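Budgeting for a second two-arm cell – what am I forgetting?
Posted in Equipment & Purchasing, Saturday, January 24, 2026

bunness_bench
We run one two-arm cell that practices handling groceries: bags, bins, produce, fish. In December my boss saw it working, which was a mistake on my part, and now I have until the end of the quarter to put together a budget for a second one. The arms are the easy bit, because I can copy the old purchase order. It's the other lines I don't trust. Last time the "miscellaneous" row started at 138 dollars and ended at 4,000, and I had to explain that in a room with no windows.
What belongs on the list that a sensible person would leave off? Also, has anyone bought a table frame from Stockdale? Their quote is 672 and Zulden's is 726, and the drawings look the same to me.

Wonddale_Ops
Just buy the same again. Worked for us.

gridnut
I've planned three of these and got the third one nearly right, so take this for what it's worth.
On the frame, ask both of them whether the front rail is included. It has to carry the mounting plates for both arms, and on one of my quotes it was "optional," much as wheels are optional on a car. If Zulden's 726 has the rail and Stockdale's 672 doesn't, you have your answer. If both have it, take the one with the shorter lead time and spend the difference on cable ties. You'll need them.
Then the lines people leave off:
Spare cables, one full set per arm. They bend every time the arm bends and they get ordered last. Price the length with slack in it, measured with the arm at full reach. I measured mine parked, and I now own some very nice short cables.
Gripper fingers. Put these under consumables and not under equipment, or you'll be asking for a signature every time one wears out.
Panels. If you want walls on the cell, get them quoted with the frame. Adding them later means drilling, and drilling means a weekend.
Small electronics and their holders. The boards are cheap. The brackets somehow aren't.
Props. This is your 4,000, I'd bet. Bags tear, bins walk off to other departments, and whatever goes in the bins has to be bought by someone with a company card and a straight face. Give it a row of its own and a monthly figure.
Last thing, about table size. Don't plan it around the arms, plan it around the biggest container plus whatever the arms are doing next to it. Ours, partway through a job:

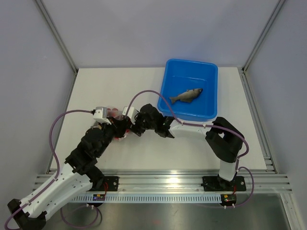

Both grippers on the bag, fish in the blue bin. The bin is already over the back edge of the table.

I signed off that table size myself, with a tape measure in my hand. Go deeper than you think you need, and check that the arms still reach the back before you order.

bunness_bench
Thanks, gridnut. I went back to the two quotes and Stockdale lists the front rail as an "accessory, priced on request." I have requested. Props now have their own row and fingers have moved to consumables, where I hope they'll be happy.
Follow-up if you're still around: do you budget your own hours for assembly, or pretend they're free like I did?

gridnut
Budget them. Take your guess, double it, and put it in the first version of the sheet, before anyone has a total in their head. I left mine off the first time and finance still thinks these things arrive built.

tablesaw_tim
Late vote for Zulden. Ours came square and all the bolts were in the bag. Can't say the same for the instructions, which were for a different table.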